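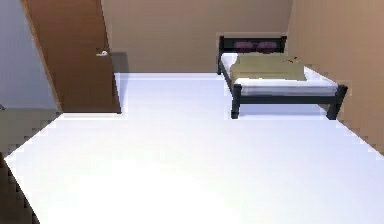
Making a bed takes me two minutes. I have been trying to get a machine to do it since last March, and so far only in simulation.

My setup is a small bedroom model with one bed, two pillows, a blanket and a door with a lever handle. Hammad Tarar built most of it for a project we call Fevden. The floor is bare on purpose. Every time I added a rug or a chair the planner spent its effort on those, and I wanted to know about the bed.

I ran 175 attempts at one chore, pulling the blanket up to the pillows and leaving it flat. The virtual robot got it right 64 times. I counted a run as good if the blanket was straight to my eye, so a hotel would score it lower. Most of the failures were bunching. It grabs a corner, pulls, and the far side stays where it was.

Pillows are easier. They are puffy but they hold a shape, and picking one up and putting it back is close to moving a box. Opening the door was easier still. A lever only goes one way.

Simulated cloth is also kinder than real cloth. My sheet has folds, but it never catches on a bed post or comes untucked at the foot. I expect the numbers to drop a lot on a real bed.

So can a machine do the bedroom yet? Mine can't. Floors, yes, if you pick up your socks first. Bedding, no. I'm going to try grabbing the blanket in two places next and will post the results when I have them.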